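Wooden worktops: oil or hard wax?
Forum > Kitchens and Joinery > Surfaces
Thread started February 12, 2019

millbrookterrace
We're having solid wood worktops fitted next month and I need to decide on a finish before they come. They arrive bare. The fitter wants to use Dalance hard wax on everything because he says it lasts and we won't have to think about it. The showroom in Blackburn told us to use Pidance oil and nothing else. The whole kitchen is costing us 3,000 pounds, and I don't want to spoil the dearest part of it.

There are two adults and a dog in the house. We cook most nights. The sink is an undermounted one, so the wood will have a cut edge right round it. What do people use and would you use it again?

pennyroyal_lane
Oil. I've had oiled beech for 5 years. It marks, but you can put the marks right yourself in an afternoon. Sand the patch lightly, wipe off the dust, oil it again. With a hard finish, once water gets under a chip you have a black ring and you need to take the whole run back.

gritstone
I'd say the opposite. We had oiled oak and it was a chore. Every few weeks I was clearing everything off, oiling it, waiting, putting it all back. Missed a few months when we were busy and the part by the tap went grey. We changed to hard wax and it has been fine. I wipe it down and that's it.

pennyroyal_lane
It went grey because you missed a few months. You can't blame the oil for that.

gritstone
I can blame it for needing that much attention. Most people are not going to keep up with it, and the person asking said they cook most nights.

oldquarryman
I fitted kitchens until I retired. Both of you are right about your own kitchens. What matters most is what goes on before the tops are fixed down. The underside and the ends want sealing as well as the face. I've taken out plenty of tops that were cupped because only the face was done. Nothing you put on top afterwards will cure it.

For the sink cut-out I did three coats before the sink went in, and another one on the edge the next day. Also leave the wood in the room for a few days first, flat, with battens under it and the heating at its usual setting.

millbrookterrace
Thanks. The fitter hadn't mentioned the underside at all. I'll ask him. Does anyone have thoughts on colour? I'd like the tops to match a pine table we already have, but I've been told oil makes everything go orange.

tansy_and_teal
Pale woods go yellower under most oils. You can get oils with a bit of white in them that hold it back. I used a sample pot from Osano on an offcut and left half of it bare, and after a summer on the windowsill the bare half had darkened too, so some of it is only daylight.

I wouldn't try to match exactly. Go a clear shade lighter or darker than the table. A near miss looks like a mistake.

gritstone
Agree with that. Ours are darker than the table and it looks fine.

hobnail
I've been going over the same thing, wood tops next to wood cupboards, and whether it all gets too much in one room. I'm still leaning towards a tan cabinet. 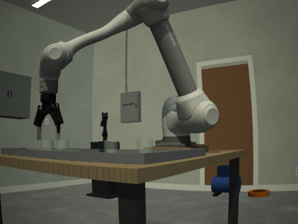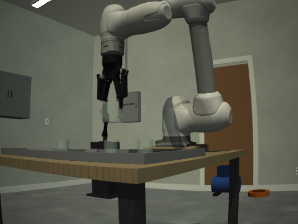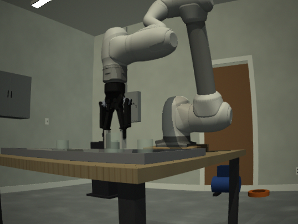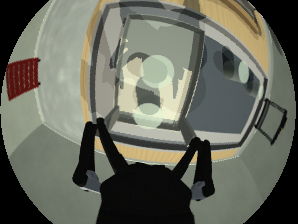
Wooden table in the first three, wood-grained cabinet in the last.

millbrookterrace
How long should I leave between coats of oil?

oldquarryman
Overnight in a warm room, longer if it still feels tacky in the morning. Put it on thin and wipe off whatever hasn't soaked in after 16 minutes or so by the tin, whichever tin you buy. If you leave it sitting it goes sticky and you'll be scraping it off.

pennyroyal_lane
And lay the rags out flat outside to dry before they go in the bin. Oily rags screwed up in a heap can catch fire. It says so on the tin and people still don't do it.

tansy_and_teal
I'd second the bit about the rags. A neighbour lost a shed.

gritstone
One more thing in favour of hard wax. Red wine and beetroot. I've had both sit on ours overnight and wiped them off in the morning. On the oiled ones the beetroot stayed until I sanded.

pennyroyal_lane
Beetroot faded out of mine by itself in 2 weeks. Turmeric didn't, I'll give you that.

oldquarryman
If you do go for wax, don't put it over fresh oil unless the maker says you can. And use trivets with either. Neither of them will stop a hot pan leaving a ring.

millbrookterrace
I spoke to the fitter. He will seal the underside and the ends, but wants paying for the extra half day. I've said yes to that. I'm going to oil the tops myself and see how I get on until September. If I'm fed up with it by then I'll sand back and change to the wax.

gritstone
Sensible enough. Make sure you sand right back though, the wax won't take properly on oily wood.

pennyroyal_lane
Keep an offcut in the cupboard for testing. You'll want it.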